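Vorhangstoff fürs Wohnzimmer: Leinenmischung oder reines Polyester?

Forum > Wohnen & Einrichten > Heimtextilien

leokadia_j
Hallo zusammen,
wir brauchen neue Vorhänge für zwei Fenster im Wohnzimmer, Südseite, Altbau, Deckenhöhe gut drei Meter. Momentan hängen dort noch die Schals vom Vormieter, die sind an den Kanten komplett ausgeblichen. In der engeren Wahl sind zwei Stoffe: Cedeo Leinenmischung (55 % Leinen, Rest Viskose) und Fonuvside, reines Polyester in Leinenoptik. Die Leinenmischung würde uns fertig genäht 600 Euro kosten, Fonuvside 336 Euro. Farbe jeweils Creme oder Sand.
Hat jemand einen der beiden länger hängen? Mir geht es um Ausbleichen und ums Waschen.
Gruß, Leokadia

Phromma_N
Leinenmischung seit vier Jahren, auch Südseite. Ausgeblichen ist bisher nichts, was man sehen würde. Aber: Sie sind beim ersten Waschen eingelaufen, bei mir fast 10 cm auf die Länge. Unbedingt vor dem Nähen waschen lassen oder den Saum doppelt legen und später auslassen.

Clorkine
10 cm halte ich für übertrieben. Wer bei 30 Grad wäscht und nicht in den Trockner gibt, hat vielleicht drei oder vier. Würde trotzdem zum Polyester raten. Bügeln entfällt, und bei drei Metern Länge ist das ein Argument.

Phromma_N
Ich habe bei 30 Grad gewaschen und keinen Trockner. Nachgemessen habe ich auch.

r.barredo
Kommt auf die Webart an. Locker gewebtes Leinen läuft mehr ein, außerdem hängt es sich bei dem Gewicht wieder etwas aus. Meine sind im Winter kürzer als im Sommer, das liegt an der Luftfeuchtigkeit. Auf dem Boden aufliegen lassen, dann stört es nicht.
Bei der Farbe würde ich Creme nehmen. Sand wirkt in Räumen mit Holzboden schnell gelblich.

leokadia_j
Danke schon mal. Creme wäre mir auch lieber, passt zur Tischplatte. Die ist ungefähr in dem Ton: 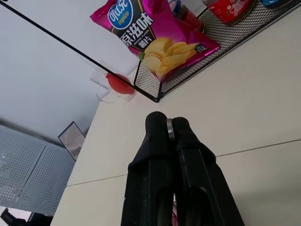
Tischplatte, helles Creme

Mein Mann meint, Creme zu Creme sieht nach Wartezimmer aus.

r.barredo
Nein, Ton in Ton geht gut, solange der Stoff Struktur hat. Glattes Polyester würde ich dazu nicht nehmen.

Clorkine
Fonuvside ist nicht glatt, das hat eine deutliche Struktur. Bestell dir die Muster, dann siehst du es. Auf Produktfotos stimmen die Farben sowieso nie.

prapai.p
Zum Ausbleichen: Polyester ist da klar im Vorteil. Ich habe im Arbeitszimmer welche aus Polyester, die hängen seit acht Jahren und sehen aus wie am ersten Tag. Dafür ziehen sie Staub an und laden sich auf, besonders in der Heizperiode. Mit der Bürste vom Staubsauger geht es weg.
Wie breit sind die Fenster eigentlich?

leokadia_j
Je 112 cm. Ich hätte mit doppelter Stoffbreite gerechnet.

prapai.p
Doppelt reicht bei Kräuselband. Für Wellenband frag lieber im Nähatelier nach, das hängt auch vom Abstand der Gleiter ab.

charoen_ph
Wenn es bei der Leinenmischung bleibt, würde ich sie füttern lassen. Ungefüttert scheint die Sonne durch und man sieht jede Unregelmäßigkeit im Garn. Sukprasert macht das Futter auch lose zum Einhängen, das kann man getrennt waschen.

Phromma_N
Gerade das Durchscheinen ist doch der Grund, Leinen zu nehmen. Mit Futter kann man gleich Polyester kaufen.

charoen_ph
Auf der Südseite sehe ich das anders. Das Futter bekommt die Sonne ab und der Stoff hält länger.

leokadia_j
Muster von beiden sind bestellt, Creme und Sand. Die Lieferzeit fürs Nähen geht laut Shop bis November, so lange bleiben die alten eben hängen. Kann man das lose Futter bei Sukprasert auch nachträglich bekommen, oder muss das Band gleich mit eingenäht werden?

charoen_ph
Geht nachträglich, wird in dieselben Gleiter gehängt. Nur die Länge musst du dann selbst angeben, zwei Zentimeter kürzer als der Vorhang.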